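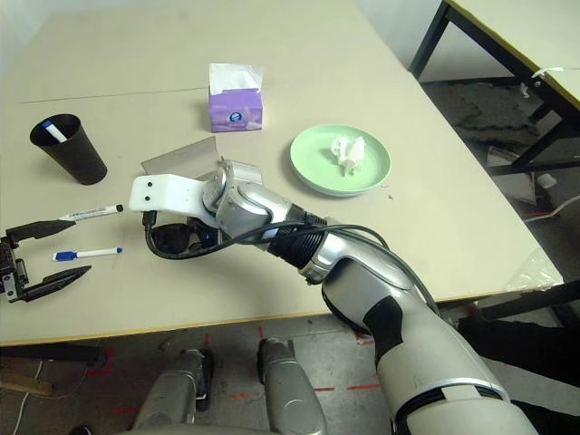 Der rechte Arm blieb stehen, Handgelenk knapp über der Tischplatte, und meldete nichts. Kein Fehlercode, keine gelbe Lampe, im Log lief der Zustand weiter als "aktiv". Erst nach 60 Sekunden griff der Watchdog der Ablaufsteuerung und nahm beide Arme aus der Regelung. Sechzig Sekunden, in denen man nach Anzeige hätte annehmen können, der Arm arbeite noch.

Aufgetreten ist das am Mittwoch, 2. Oktober, im Dauerlauf der Aufräumaufgabe: Stifte in den Becher, zerknülltes Taschentuch auf den grünen Teller, grauer Block an seinen Platz. Die Ablaufsteuerung ist Provent, die Armregelung kommt aus dem Scanlon-Paket, beides auf dem Stand von Juni.

Was das Log hergibt

Der Greiferknoten rechts verschickt seinen Status alle 10 ms. Kurz vor dem Stillstand fehlen einzelne Pakete, dann folgt eine Lücke von 400 ms, dann kommen wieder Pakete, aber mit eingefrorenem Zeitstempel. Die Armregelung hält in so einem Fall die letzte Sollposition. Das ist dokumentiert und für sich genommen richtig. Falsch ist, dass Provent nur prüft, ob ein Paket eintrifft, und das Alter des Inhalts ignoriert. Der linke Arm hat deshalb normal weitergemacht, obwohl die Kollisionsprüfung mit einer veralteten Position des rechten gerechnet hat.

Passiert ist nichts. Der Abstand zwischen den beiden Greifern war groß genug, das war aber Zufall und keine Absicherung.

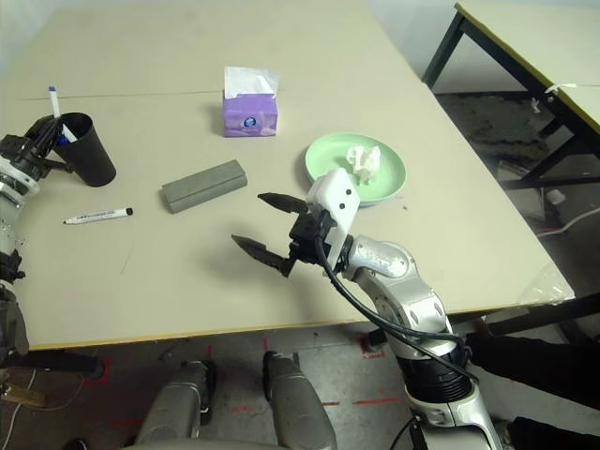

Ursache

Zuerst hatte ich die Software des Greiferknotens im Verdacht und habe damit einen halben Tag verloren. Reproduzieren ließ sich der Fehler erst, als ich den rechten Arm bei weit gebeugtem Ellbogen langsam drehen ließ und dabei die Leitung am Handgelenk beobachtete. In einer bestimmten Stellung kommt Zug auf den Stecker, und die Paketverluste beginnen. Links tritt das nicht auf, dort habe ich die Leitung im Juni neu verlegt und rechts auf später verschoben.

Die Kabelschlaufe außen am Unterarm ist also zu knapp bemessen oder falsch fixiert.

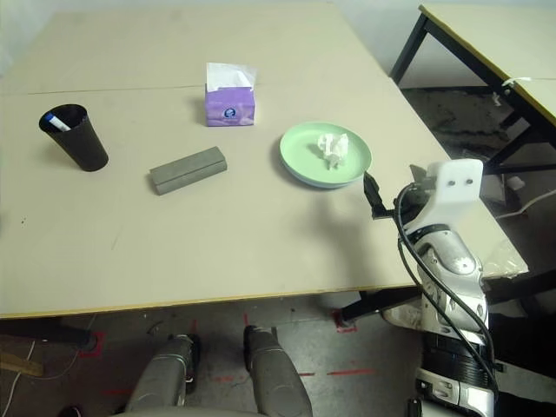
Vermutlich beides. Ich habe die Leitung am Greifer mit einer Zugentlastung versehen und die Schlaufe verlängert. Danach 700 Zyklen ohne Paketverlust, davon die Hälfte mit absichtlich ungünstiger Ellbogenstellung.

Wichtiger ist die Änderung in der Steuerung. Provent vergleicht jetzt den Zeitstempel im Paket mit der eigenen Uhr und stoppt beide Arme, sobald der Status eines Greifers zu alt ist. Der Grenzwert steht vorläufig bei drei ausgefallenen Paketen. Im Test mit gezogenem Stecker spricht das zuverlässig an, mit künstlich eingefrorenem Zeitstempel ebenfalls. Der alte Watchdog bleibt als zweite Stufe drin.

Offen ist noch die Anzeige. Sie übernimmt weiterhin den Zustand der Ablaufsteuerung und nicht den der Regelung - wer danebensteht, sieht also im Zweifel das Falsche. Bis das geändert ist, gilt bei stehendem Arm: erst Not-Halt, dann Hand auf den Tisch.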